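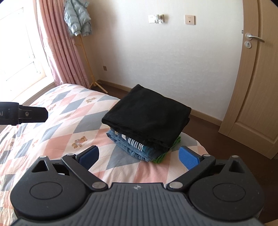

Gripper view over a folded stack: black garment, denim, stripes, and green at the bottom. Bedspread not included.

Gamari Fold
Perception and grasp planning for clothes, towels, and other things that refuse to hold a shape
By Clindik

Overview | What's in the package | Specs | Licensing | Common questions

Software for robots is usually demonstrated on blocks. Blocks are wonderful. They have corners, they stay where you put them, and they have never once come apart into a pair of jeans and a sleeve. Gamari Fold is for customers whose work has moved on from blocks.

It takes the video from a wrist-mounted or hand-held gripper camera, works out where one layer of cloth stops and the next one starts, and proposes a place to pinch. If you ask for the whole stack, it plans for the whole stack. If you ask for the top item, it tries very hard to leave the rest alone, and it tells you when it doubts its chances.

What's in the package

Layer Finder
Splits a folded stack into separate items from the camera view. It uses edges, color, and the way fabric bulges at a fold. Denim is easy for it. So are stripes, as long as they run along the edge and the neighbors aren't striped too. Black cotton on top of black cotton is hard, and in that case Layer Finder returns one layer with a low confidence score and leaves the decision to you.

Background Sorter
Most training sets assume that cloth lies on a table. At home it lies on other cloth, often quilted, often printed with small animals. Background Sorter separates the thing to be picked up from the thing it's resting on, including patterned bedspreads, carpets, and sofa throws. Earlier releases had a habit of trying to pick up printed bears. Release 4 leaves the bears where they are. (Customers on release 3 can turn on the "flat print" filter, which gets most of them.)

Pinch Planner
Ranks grasp candidates for a two-finger gripper. Each one comes with an approach angle, a finger opening, and an insertion depth. Soft, overhanging edges rank higher than tight folds. You can cap the number of candidates it returns; the default is 73, a number chosen by testing and kept out of stubbornness.

Slip Watch
Follows the cloth between the fingers during a lift and raises a flag if it starts to slide or if a second layer is coming along for the ride. Slip Watch only raises the flag. What your controller does about it is your controller's business, though we ship a simple lower-and-retry behavior that you're welcome to use until you write a better one.

Session Desk
A desktop tool for going through recordings from hand-held grippers. Mark the start and end of a grasp, throw out the fumbles, export what's left. Keyboard shortcuts for everything. There's a dark mode, which took longer than the Pinch Planner.

Setting up

Installation is one package and one config file. You'll need your camera calibration and a measurement of the distance between your finger pads at full opening. Please measure it. We have seen configs where this value was typed in from memory, and the planner believed every one of them.

The finger mask comes next. Open Session Desk, load a short clip with the fingers opening and closing, and paint over the fingers, linkages, and anything else of yours that pokes into view. Bright finger pads mask faster than dark ones. If you skip this step, Layer Finder may decide that your gripper is a garment.

Daylight is fine. A window along one side of the view is also fine, but lock the exposure before you record, or the stack will get darker every time the wrist turns toward the glass.

Specs

Input: single color camera; depth optional
Gripper type: two-finger, parallel or angled linkage
Planning time: 200 ms per stack on the supported GPU
Stack limit: none in the code, but results get philosophical in tall piles
Output: ranked grasp list, layer masks, confidence scores
Recording import: Session Desk native format, plus plain video with a timestamp file
Controller bridge: Soronton 2 and later
Offline use: yes, including license checks

Tested on

The Avotiņš set, our in-house collection of 324 folded stacks recorded in bedrooms, laundry rooms, and one hallway. It covers shirts, jeans, towels, pillowcases, and children's clothes. It doesn't cover fitted sheets. We're aware of fitted sheets.

The set comes with every license, along with the layer labels and our own failures, sorted by type. The largest folder is called "took two."

Licensing

Bench: one workstation, one gripper, all modules. For labs and people who want to see if it works before telling their manager.
Floor: up to 1000 hours of recordings in Session Desk per year, unlimited workstations at one site.
Source: the Floor license plus source code for Pinch Planner and Slip Watch. Layer Finder ships as a compiled library in all three.

Licenses don't expire. Updates do, after a year, and you can renew them or carry on with what you have.

Common questions

Does it fold?
No. The name was picked in July, when folding was on the schedule. Gamari Fold finds, grasps, and lifts things that are already folded. The folding module has its own page, and that page currently says "in development."

Can I use it without a robot?
Yes. Layer Finder and Session Desk run on recorded video, so a hand-held gripper and a laptop will get you through labeling. You'll need an arm for Slip Watch to have any effect on the world.

Will it work with jackets?
Folded flat, usually. Puffer jackets spring back and confuse the depth estimate. A jacket on a coat stand is outside what the planner handles at present.

What about open doors, curtains, and the rest of the room?
Set a work area in the config and everything beyond it is ignored. Curtains near the bed are the usual offender, as they're also cloth and also folded, after a fashion.

My fingers keep catching the layer below.
Lower the insertion depth first, then the approach angle. If it still happens, send us the clip through Session Desk. It'll probably end up in the "took two" folder with the rest.

When is support available?
Weekdays by email. On Saturday the inbox is read, but replies are short.

Related: Gamari Fold Release Notes | Soronton Bridge Setup | Finger Mask Guide | Request a Bench License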